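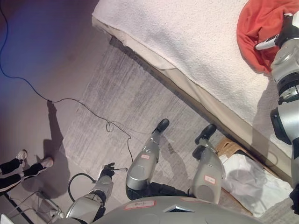
A robot beside the bed at the Bevatlow open day, its right gripper next to a red-orange cloth.

News > Company > Bevatlow opens its home robotics workshop to visitors

2 min read

8/10/18. Bevatlow, a developer of household robots, held an open day at its Dotomska site, where over 249 people watched its two-armed robot at work in a furnished bedroom.

The demonstrations covered picking up cloth items and handling them on and around a bed. Each session lasted 9 minutes and was followed by questions from the public. Visitors came in small groups and were allowed to stand on the same floor as the machine, with an operator present throughout.

"Cloth is hard for a robot, as it never lies the same way twice," said Lorena Aravena, head of engineering at Bevatlow. "We wanted people to see the work at the speed it really goes, including the tries that fail."

The bedroom is one of the rooms built with Sinine, which supplies the control software for the arms. Students from the Esteves technical school attended the morning sessions, 51 of them as part of a course on machine design.

Ilídio Leitão, who runs the Dotomska site, said most questions were about safety and price. Bevatlow has not set a price and does not plan to sell the robot to households at this stage.

A second open day will be held in November and will add a kitchen demonstration. Admission is free, but places are limited to 129 and must be reserved through the Dotomska front desk.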